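4. Setting out the board and blocks

The Kasen block set is used on its own wooden board, article 607. Read section 3 first if the board is still in its packing.

4.1 Placing the board

1. Clear the work surface and wipe it with a dry cloth.
2. Lay the board flat, with a long edge towards you.
3. Press down on each corner in turn. If the board rocks, turn it over and try again.
4. Leave 100 mm free on all sides so that blocks can be slid off and picked up.

Caution: Do not put the board near a radiator. The planks may warp.

Note: Knots and wavy grain are normal in this wood and are not covered by the guarantee.

4.2 Putting out the blocks

1. Tip the blocks out of the bag on to the middle of the board.
2. Check for chips. Swap any damaged block before you go on.
3. Spread the blocks by hand. They do not need to be in rows, and two may touch, as the red star and the red cylinder do here.

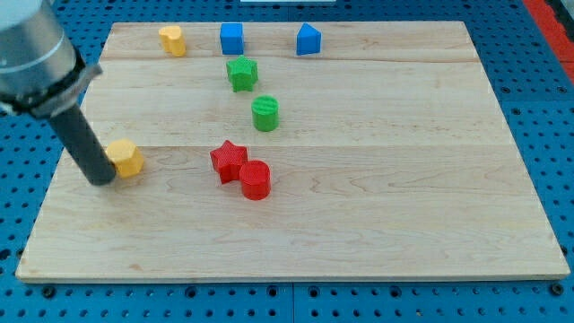
4. Make sure no block hangs over the edge of the board.

Caution: Small parts. Keep away from children under three.

4.3 Putting away

Return all blocks to the bag and store the board flat. For spare blocks, write to Femke Hoekstra at Van Leeuwen and quote order code 1817.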